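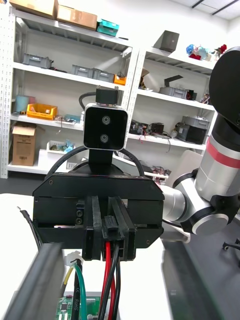 The Jikell cell is a two-arm robotic workstation used for handling wired connectors and small circuit boards. It was built by Ono, a laboratory automation firm in Trokov, and its maintenance procedure was written by the technician Vojtěch Mikuš. The cell is mostly discussed in connection with that procedure, which covers the mounting of the grippers, the routing of cables, and the recovery of the cell after a fault.

Layout

The cell consists of two jointed arms that share one work area. Each arm can reach the board position, but only one is permitted inside the shared zone at a time. The zone is set in the controller as a box with a margin of 40 mm on every side. An arm that requests entry while the other is inside holds its position until the zone is released.

Wired parts are presented with their leads hanging free. A black plug with a red and a black lead is a typical part. The leads are left slack so that the plug can be turned without pulling on the board.

Gripper

A parallel gripper is fitted at the wrist. Its two fingers move toward each other in a straight line and close on the sides of the connector body. A stereo camera module is carried on a short bracket on top of the gripper, with its two lenses one above the other. The bracket holds the module in a fixed position relative to the fingers, so the calibration remains valid until the bracket or the gripper is removed.

Grip force is set per part in a table known as Pan. New entries begin at 15 N and are raised in steps of 3 N until the plug no longer shifts under a light pull by hand. Too high a setting marks the plug housing and shortens the life of the finger faces.

Cable routing

Most stoppages recorded on the cell have been traced to cables. The gripper cable is led over the top of the gripper body in a wide arc, behind the camera module. The camera cable leaves its connector upward and is looped back toward the arm. The two are kept separate up to the first clamp.

After any change to the routing, the wrist is turned by hand through its full range with the drives off. The cable must not tighten at either end of travel or pass in front of the lenses. Ties are closed by hand only – a tie pulled with pliers was found to have crushed the outer jacket during the December overhaul, and the fault took two days to find.

Routine care

Before each shift the lenses are wiped with a dry cloth and the finger faces are checked for dirt. Screws on the gripper front plate are checked weekly with a torque driver. A screw that turns is taken out, cleaned, and refitted with thread lock.

The fingers are replaced as a pair. New fingers are seated on the carriers, closed on a gauge block, and tightened while closed. Tightening them open leaves a small angle between the faces, and plugs then tend to rotate as they are picked up.

Calibration

Calibration is needed after a collision, after finger replacement, and whenever the camera bracket has been loosened. A printed target is placed at the board position and viewed from a series of wrist poses. The controller then computes the offset between the camera and the fingertips. The result is accepted if a test plug can be picked up and put back without touching the sides of its holder. If the test fails twice, the bracket is inspected before a third attempt is made.

Fault 815

Code 815 reports that the measured finger position does not match the commanded one. It is usually raised by a part caught at an angle or by a lead trapped between the fingers. The procedure is as follows.

Stop both arms and lock out the drives.
Support the part by hand and open the fingers with the manual release.
Check the leads for cuts or crushed insulation.
Clear the code, restore the drives, and home the gripper with nothing between the fingers.

If the code returns during homing, the position sensor cable is unplugged and its contacts are examined. A damaged sensor cannot be repaired in place, and the gripper is exchanged as a unit.

Revisions

The current procedure is dated Friday, June 8, 2018. It replaced an earlier version in which the shared zone had no margin and the arms were kept apart by timing alone. Force values from the earlier version are not carried over – the older fingers had narrower faces.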